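Fellarlow Waiver Records
README and data card
7 min read
Last updated in November

# What this is

Welcome, and thank you for taking an interest in what is, I admit, a rather narrow corner of trucking. Fellarlow is a collection of 1864 emergency notices that touched truck drivers' working hours, weight limits or permits, gathered from state agencies and typed into one plain table. Josué Lopes began it while he was dispatching propane out of the Lemska yard, where he kept a binder of notices by the phone. I joined him later, mostly to argue about column names, and we have been at it ever since.

The records come from 19 states. We would love to have more, and if you have a drawer full of old notices somewhere, please do write to us!

# What is in the table

Each row is one notice. If a state extended an earlier notice, the extension gets its own row, and the `parent_id` column points back to the first one. The main columns are:

- `notice_id`: our own number, never reused
- `state`: two-letter code
- `cause`: snow, flood, fire, fuel shortage, or other
- `cargo`: the goods covered, in the words of the notice
- `relief`: hours, weight, permit, or a mix
- `start` and `end`: left blank if the notice gave none

Please be careful with `end`. A blank there can mean the notice ran until somebody canceled it, and we did not always find the cancellation.

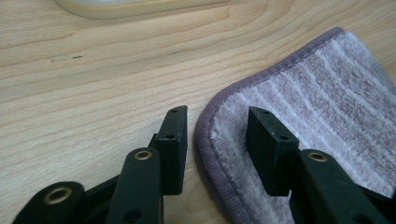 The `cargo` column is the one people write to us about most, so let me say a little more. States do not agree on what to call things. One notice says "heating fuel," the next says "petroleum products," and a third lists propane, kerosene and heating oil one by one. We kept the wording as we found it and added a second column, `cargo_group`, for anyone who wants to sort. Josué assigned the groups by hand, and I went back over 100 rows to check him. We disagreed on 2, both of them about livestock feed, and you will find our notes in `disputes.txt`.

# Known gaps

Notices that were only read out over the phone are missing. So are most county road orders — we tried, but the paperwork defeated us. Times of day are local to the state, and a notice that says "midnight" has been left that way.

Please don't use the table to decide whether a driver may legally be on the road tonight. Call the state and ask for the current order.

# Using and citing it

Use it freely, and credit "Fellarlow Waiver Records, Lopes and Mac Mathúna." Corrections are very welcome, especially with a scan of the notice attached.

— Nuala Mac Mathúna

Related items
- Vamon: bridge weight postings by county
- Ocampo fuel terminal closures
- Notes on reading an extension order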